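Anyone used the Brelska hand-held gripper kit for folding clothes?

Posted by pleatsandthankyou, January 24, 2019

Hi all! I'm thinking of renting the two-gripper kit from Brelska for a month so I can record laundry demos at home for a folding robot project. Mostly bedroom stuff - hanging things up, folding on the bed, making piles.
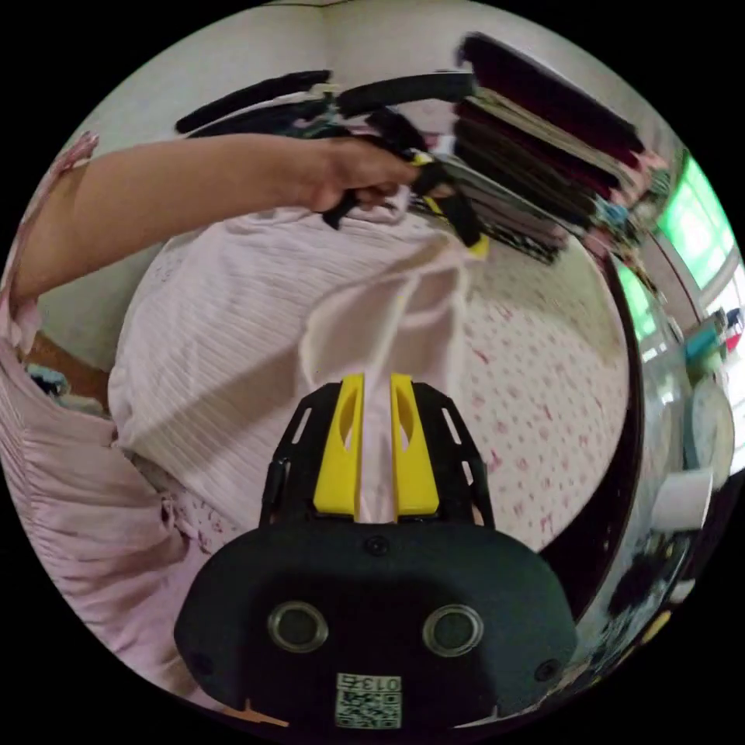
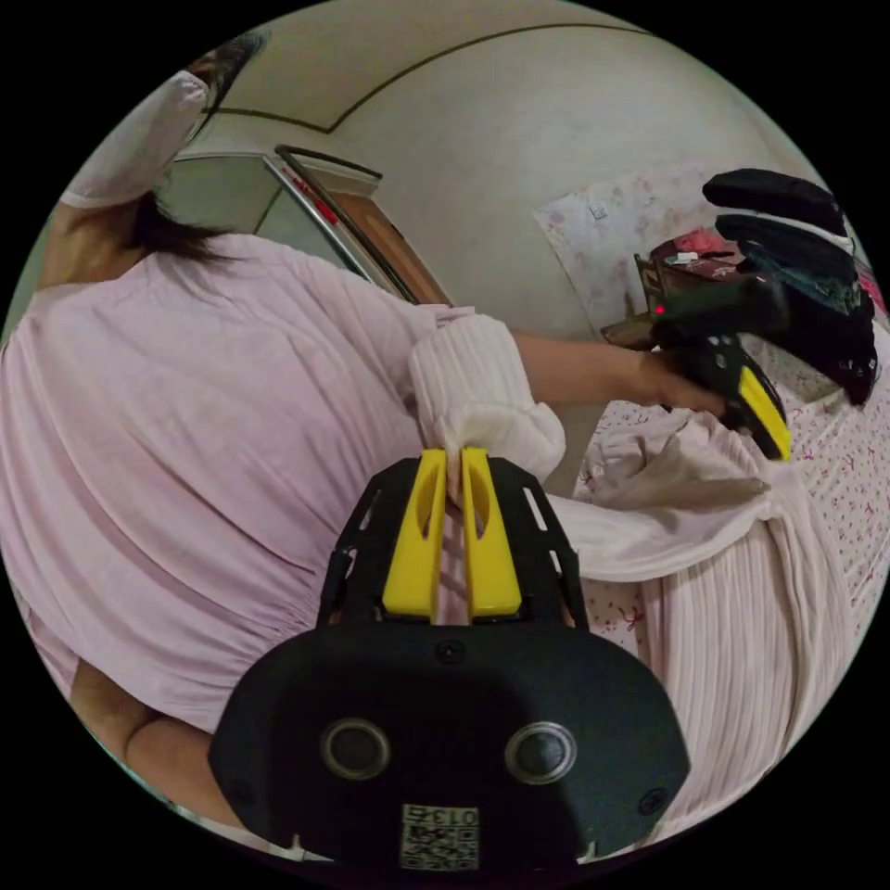

My big worry is thin fabric. I tried a friend's older Fekik set in December and the tips kept sliding off anything silky, so I'd pretty much given up on blouses. What I like on the Brelska is the pair of yellow fingers with the oval cutouts, and they do close on a fold of that white ribbed cuff, so maybe there's hope for my pleated skirts too? The rental is 96 dollars a week, and I'd hate to pay that and end up folding nothing but towels. Does it hold up on light stuff, and how tired do your wrists get?

seamripper_oh

We had ours for 3 weeks and I'd rent again. Cuffs and hems are easy, pleats are slower. Go in along the pleat, take a small pinch, and don't squeeze any harder than you have to or you'll crease it. Wrists were fine for me up to 2 hours, then I wanted a break (and a snack). Do a few practice shirts before you start recording, my first batch was all junk!

Backlund

depends what you wear lol. jeans fine

tidytuesdaze

I went with Sokateo instead - cheaper, but the support people took forever to write back. If you're shooting for 1,000 clips or more, ask Brelska if spare finger tips are in the rental price. They weren't in mine, and I wore a pair smooth on denim.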